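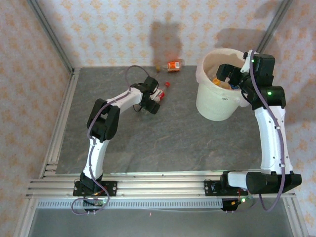
Mivero builds and supports two-arm tabletop workcells for teams that need to test grasping and sorting on ordinary packaged goods. The standard cell is a square gray work surface with a wallpapered back wall and two side walls, framed in aluminum extrusion. Both arms mount on the front rail with black brackets, so the full depth of the table stays available for objects and containers. In a bottle-sorting layout, one arm can work over a bottle on the table with its jaws pointed down while the other reaches into a white bucket at the right. Customers use the same layout for bin picking, clearing, handover trials and gripper comparison.

What we do

We sell one product line and the services that go with it. The line is called Keler. It consists of the enclosure, two arms, the mounting hardware, the control software and a set of interchangeable fingers. A Keler cell ships as flat-packed frame sections and two pre-tested arms. Assembly by two people takes 5 hours with the supplied tools, including leveling and the first calibration run.

We do not sell single arms, and we do not sell arms for mounting on third-party tables. Calibration depends on the distance between the two base brackets and on the stiffness of the front rail. We can only support accuracy figures on a frame we have cut and drilled ourselves.

Company background

Mivero started as the test department of Bilyk, a contract packaging company. Bilyk needed a repeatable way to check whether a given bottle, pouch or carton could be picked by a two-jaw gripper before a customer committed to a line change. The first cell was built for internal use. Requests from outside customers followed, and the department became a separate company with its own workshop and order book. Bilyk remains a customer and runs its package trials on Keler cells under the same terms as everyone else.

We now have 19 employees. Most work in assembly, calibration and field support. Software is written in the same building as the workshop, and everyone on the software side spends part of each month on the support desk.

The Keler cell

The front rail is an assembly of parallel aluminum bars with a perforated strip below it. Brackets can be moved along the rail and locked in place. Each arm has its own small control board near the base, with a green indicator light. Cables run along the outside of the links in loose loops. External routing takes up some space above the table, but a damaged cable can be replaced without opening a joint housing.

The back wall is supplied plain or patterned. Patterned walls are used by customers who train or test vision software and want a background that is not uniform. Wall coverings can be ordered separately and changed on site. The work surface is mottled gray in all current versions.

Control software

Sana is our control package. It runs on a desktop computer next to the cell and handles arm motion, camera input, logging and fault recovery. A trial is defined as a list of objects, a start layout and an end condition. Sana records joint positions, gripper opening, motor current and images from each camera on a shared clock. Logs are written in open file formats and stay on the customer's machine unless the customer sends them to us with a support request.

Sana does not include a grasp planner. Customers bring their own or use the basic scripted routines that come with the package. We made this choice early, since most of our users are testing planners and wanted the rest of the system to stay out of the way.

Fingers and close-range viewing

Bottles are the most common test object among our customers. They are also a useful hard case: the body is curved, the label is often glossy, and the wall may flex when squeezed. Keler fingers for this kind of work have a molded lattice surface and black tips. A camera at the gripper gives a close view of the object, with enough label detail in many cases for a product check before release.
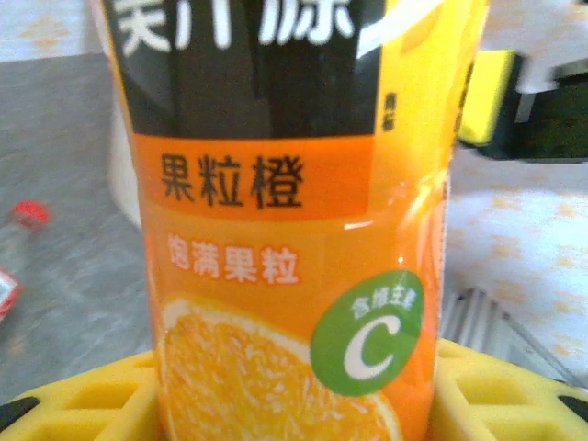
Bottle of orange juice drink held upright between yellow lattice fingers, gripper-level view.

Finger sets are sold in pairs and fitted with hand tools. Wear depends on the objects handled and on grip force. We recommend inspecting tips before each long run and replacing both fingers of a pair together. After a finger change, the gripper needs a new zero position, which Sana sets from the maintenance menu.

Package trial service

Customers who do not want to buy a cell can send us their packaging. We run a fixed program of 38 start layouts per item, covering upright, lying and partly blocked positions, and return the logs with a written report. The report lists every failed pick with its images and motor current trace. We do not issue pass or fail certificates. Samples are returned or recycled, as stated on the order form.

Support and spare parts

Each cell comes with remote support for the first year. After that, support is available by annual contract or by the hour. We stock 68 spare part numbers for the current line, including brackets, control boards, cables, joint housings, rail sections and finger pairs. Parts for older cells are kept for as long as we can source the motors.

Calibration visits are scheduled in blocks by region, with the next block opening in March. Requests should include the cell serial number, the Sana version and a short note on how the cell is used.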